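4. 开学前:建立班级名册与座位表

本节适用于第一次使用 Clemar 班级管理系统的任课教师。请在学生进教室之前做完,否则您将体验到一边点名一边找密码的乐趣。

4.1 导入名册

1. 用教务处发的账号登录,首次登录须修改密码。新密码不能是“password”,系统已经见过太多次了。
2. 点击“班级”,选择“新建”,填写年级、科目和学期。
3. 点击“导入名册”,上传表格文件。表头须为“姓”“名”“学号”,顺序不可调换。
4. 核对预览页。出现乱码时,请将表格另存为 UTF-8 编码后重新上传。对着屏幕叹气不影响编码。
5. 点击“确认”。

注意:每个班最多 90 名学生。如果您真的需要更多名额,请先联系学校,再联系我们。

4.2 录入姓名读音

1. 打开学生卡片,点击“读音”。
2. 输入拼音或注音,也可以让学生自己录一段音,时长不超过 3 秒。
3. 多音字会标成橙色,须手动选择。系统默认取最常见的读法,姓“单”的同学对此多有怨言。
4. 外文姓名请按本人的念法填写。例如 Tamara Pasichnyk,请先问她本人,不要先问搜索引擎。

4.3 安排座位

1. 进入“座位表”,选择教室模板。
2. 拖动姓名到座位上。需要分开坐的两名学生,可在“备注”中互相关联,系统会尽量拉开他们的距离。
3. 点击“锁定”后打印。

小心:“随机排座”会覆盖现有安排,且无法撤销。该按钮就在“保存”旁边,我们已收到 82 封来信讨论此事,新位置预计十月上线。

4.4 同步到家长端

1. 在“设置”中打开“家长可见”,勾选课堂要求、作业规则和联系时间。
2. 课堂要求限 700 字以内。写得再长,家长也只读第一段。
3. 点击“发送预览”,先发给自己看一遍,错别字在这一步最便宜。
4. 确认无误后点击“发布”。家长回复会进入“收件箱”,夜间消息默认静音,次日早晨一并送达。

提示:“联系时间”留空时,系统按全天处理。请不要留空。

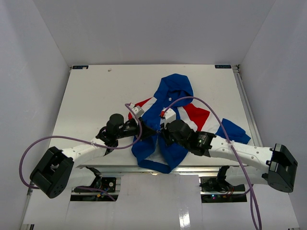 如需换人代课,请在“权限”中添加代课教师,并勾选“可查看座位表”。代课结束后记得取消权限,名册里至今挂着上学年代课老师的学校不止一所。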